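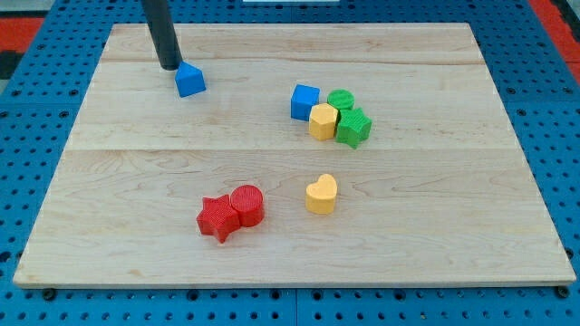
Maricel Umali
Workshop technician, Keson

3 min read

August, open day at Pudport. Writing this up the same evening while it's still fresh, so forgive the order.

Doors at ten, and by quarter past we already had a queue! The board was the thing everyone wanted. We had the welding cell running next door with sparks and everything, and people walked straight past it to watch a black rod nudge coloured blocks across a bit of maple. Cosmin had bet me a coffee it would be the other way round. I am having that coffee.

Set-up notes for whoever does it next time. Eight blocks out: stars in red and green, cylinders in the same two colours, yellow hexagon, yellow heart, blue cube, blue triangle. Visitor types an instruction, arm pushes. No grasping at all, everything is done with the tip. Speed capped at 80 mm/s, which looked slow on the bench last week and felt just right with children leaning over the rope.

Favourite requests (from the sheet by the keyboard):
- "put the blue triangle with the others"
- "split up the reds"
- "make the heart lonely"
- "tidy up" (it had a go, bless it)

The heart one got a proper cheer. A girl in a football shirt then asked whether the arm knew what lonely meant, and Cosmin spent ten minutes on the floor with her and a biro, drawing distances between shapes. Best part of my day by a long way.

Things that went wrong. The green star is a pain. Push it on a point and it spins, push it between two points and it goes nicely, and the controller picks badly more often than I'd like when there's a neighbour touching it. The tight group right of centre with the star, the hexagon, the green cylinder and the cube was where we lost most time. From there I asked for the triangle to go over to the cube and the approach was fine, but I'd like to see it take a wider line next time so it doesn't shove the whole bunch.

Also: the keyboard froze just after lunch. Unplugged it, plugged it back in, carried on. Log has a gap there, don't go hunting for a fault in the arm.

We got through 246 instructions. I'd told Zacharias to expect 200, so I'm very pleased with that. He wants the log cleaned before it goes in with the rest. I'll do the spellings but I'm leaving "skwish the red ones" exactly as it was typed.

The visitors from Plarnalska stayed for most of the afternoon and asked really good questions, mainly about how we reset between runs. By hand, is the answer, and my shoulders know it. They've offered to show us their tipping tray. Yes please!

To do:
- wider approach near clusters, try on the bench first
- second keyboard in the box
- higher step for small visitors
- ask Cosmin for his biro drawings, I want them on the wall
- coffee (he's paying)

M.

This site uses cookies to remember your settings. Accept | Manage preferences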